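11/29/22

Back in the room with my shoes off and a cup of tea going, so let me get this down before it all runs together. We got into Grestville just before dark, after 197 miles of mostly nothing. I had been picturing a little gray motel by the highway and instead the Foley is this big old brick place right on the main street, with a lobby that smells like oranges and furniture polish. I liked it before I even got my card out.

Check-in was quick. The girl at the desk had our reservation up already and asked if we wanted the quiet side or the river side. I said river (of course I said river!) and only found out later that the river side is also the delivery truck side. More on that tomorrow morning, I'm sure.

We're in a double on the third floor. The bed is enormous and very soft, maybe too soft for my back, with four pillows each of a different firmness so you have to audition them. The heater clanks when it starts up and then settles down into a hum. Bathroom is tiny but the shower is wonderful, the kind that nearly knocks you over. I stood in there until my fingers wrinkled. No fridge, which annoyed me a bit, as I'd carried half a cheese all the way from home. It's on the window ledge now with the curtain pulled over it.

The rate was $195 a night, and they wanted a deposit on top that I don't remember from the booking page. I went back and looked, and there it was in the small print, so fair enough. Still a lot more than we paid at the Tisto in March, and the Tisto threw in breakfast. But the Tisto also had that carpet, and the ice machine right behind my head, so I'm not going to complain too loudly.

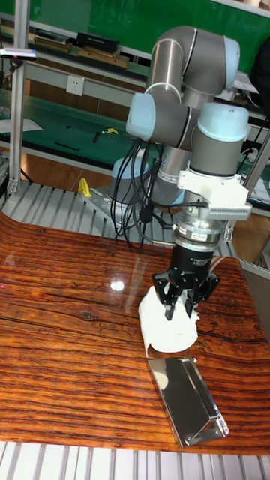
Dinner was at Vukilier, two blocks down. I'd read so much about it that I was ready to be let down, and I wasn't, mostly. I had the trout with brown butter and a heap of little potatoes, and I could have eaten the whole thing over again. The bread came warm with some sort of onion spread - I'm going to try and make that at home and it won't be as good. The soup was too salty. Dessert was a pear tart we split, and by split I mean I ate the bigger half. Service was slow once the place filled up, but they were so nice about it that I couldn't get cross. We walked back the long way, past all the shop windows with their lights up already.

Spent a while after that with the map and the leaflets from the lobby rack spread all over the bed. There's a trolley that goes up to the old fort, but only on the hour, and the last one down is at four. There's a covered market as well. I'd like to do both but I know us, we'll do the market and then need to sit down.

Oh, and I want to remember the stairs. The elevator takes forever, so I walked up after dinner, and every landing has a window seat with a faded cushion and a shelf of paperbacks you can borrow. I took a mystery with the cover half gone. The last person to read it wrote "guessed it!" on page 2, which is either very clever or very mean.

Money so far, with the gas and the deposit and dinner, is $764 for the trip once I count both nights here. More than I'd planned. I'll pack sandwiches for the drive home (there's the cheese, after all).

Breakfast starts at seven downstairs and the sign promises waffles. Alarm is set. The heater has just clanked on again and I still haven't picked a pillow.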